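Questions I Keep Getting About the Plates (and the Rest of My Tiny Kitchen)

Last updated 7/30/20

I get the same handful of emails over and over, which I love, but I'm a slow typist! So I'm putting all my answers on one page. If yours isn't covered, leave a comment and I'll get to it eventually.

Why plastic plates? Don't you miss real ones?

A little. I had a nice stoneware set for years and chipped pretty much every piece of it on the edge of the sink. When I moved into the Vikside apartment the cupboard over the counter was so high that I was putting plates away over my head, one-handed, on tiptoe, and that was the end of the stoneware. Plastic weighs nothing and bounces. I do keep two ceramic plates for anything that's going in the microwave.

Where did you get yours?

The colored ones are a Rira set, which I bought at the little housewares store near my old job. I've seen them come and go since, so if you can't find them, any plain plastic plates with a bit of a rim will do the same thing.

Do they stain?

Yes, if you let tomato sauce sit. Curry is worse. I rinse right after we eat, and if there's already an orange shadow I make a paste of baking soda and a few drops of water, smear it on, and leave it until I remember it again. Most of it comes off. A sunny windowsill helps with what's left (put the plate face up and go do something else for the afternoon). Please don't use the scratchy side of the sponge! Scratches hold on to color forever, and I've got one plate retired to plant-saucer duty to prove it.

Why do my plastic plates come out of the dishwasher still wet?

Mine always did too. Plastic doesn't hold heat the way ceramic does, so the water just sits there in beads. I don't have a dishwasher anymore, so for me it's the rack every time, but when I did I'd pull the plastic stuff out, shake it over the sink, and stand it up somewhere with air around it. Stacking them damp is how you get that musty cupboard smell.

How do you load the rack?

Plates on the left, standing up, one per slot if I can manage it. They lean on each other a bit and that's fine, as long as they aren't pressed flat together. I leave the right side for bowls and mugs, and big pots get dried with a towel and put straight away, or they take over the whole thing.

I used to be very relaxed about the order the plates went in. Now I do it by color, I can't help it, and it takes me no extra time. White goes in front, then green, blue, gray, yellow, and the pink at the back.
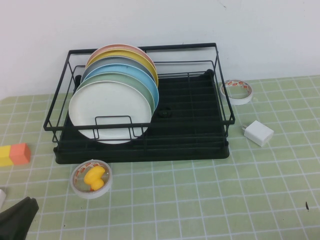

My rule is that the rack gets emptied before I start cooking the next meal. It's the one kitchen rule I've ever stuck to, 365 days a year, or close enough (I was sick for a week in August and all bets were off).

Wire rack or one of those drying mats?

I've tried both. The mat was a Wike one and it was perfectly good for glasses, but plates had nothing to lean on, and I was forever wringing it out. A wire rack with a tray under it suits me better. If you're tight on space, measure your counter first. I didn't, the first time, and sent one back.

How often do you clean the tray?

Once a week, when I'm being good. Lift the wire part off, tip the tray into the sink, hot water and dish soap, and go around the corners with an old toothbrush. If it's gone chalky from hard water, let it soak in white vinegar before you scrub. Dry the wires afterward too. Rust starts at the joints, where you don't look.

Won't a rack ruin a tablecloth?

Not so far! Get one that wipes clean, and lift the rack now and then to check underneath. Water does sneak under there.

Can I see the rest of the kitchen?

There isn't much rest. I'm still working on the shelf over the stove and I'll post it when it's done.

Recent posts
Basutent: a rainy weekend and a one-pot dinner
56 things I got rid of before the move
My $200 pantry shelf, one year later
What fits in a 900-square-foot apartment
Getting the curry out: three pastes compared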